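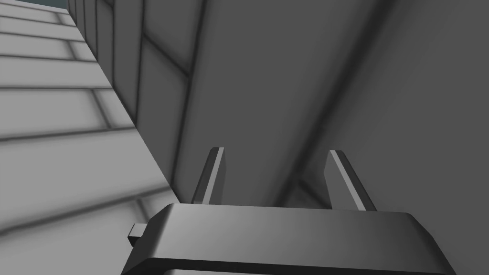
Learning to bake rye bread, one brick at a time
29/12/2019

I've baked a loaf of rye nearly every weekend this year and I am still completely in love with it! If you've only ever made white bread, rye feels very strange at first. The dough doesn't stretch, it sticks to everything (hands, bowl, taps, the cat once) and you can't really knead it. You just stir it like thick porridge and hope.

My first few loaves were awful. Dense, gummy in the middle, and so sour that my neighbour Manju Tripathi asked very politely if I'd put vinegar in. She still took a second slice, bless her.

What changed things was the starter. I'd been feeding mine at odd times, whenever I remembered, and using it straight from the fridge. Cyrill Bachmann, who I know from the allotments, gave me a jar of his and told me to feed it the night before and leave it on top of the boiler cupboard. By morning it had climbed right up the jar and smelled of apples. Wonderful stuff.

What I do now

I use 475 grams of wholemeal rye, a good big spoonful of starter, salt, and enough warm water to make a paste you could spread on a wall. A spoon of black treacle goes in too - Cyrill thinks this is cheating. Then it all goes into a greased tin, gets smoothed over with a wet spoon and sits until little holes start to show on top.

It goes into a hot oven, which I turn down after the first ten minutes or so, and then comes the really hard part. You have to leave it alone for a whole day before you cut it. I know! But the crumb sets properly and the flavour gets so much deeper, and it keeps for 5 days wrapped in a tea towel.

Next on my list is a loaf with caraway and a handful of soaked, chopped rye grains. I've also been promised a bag of flour from a small mill near Manju's sister, so I'm saving the big tin for that.

Posted in: Bread, Kitchen
2 comments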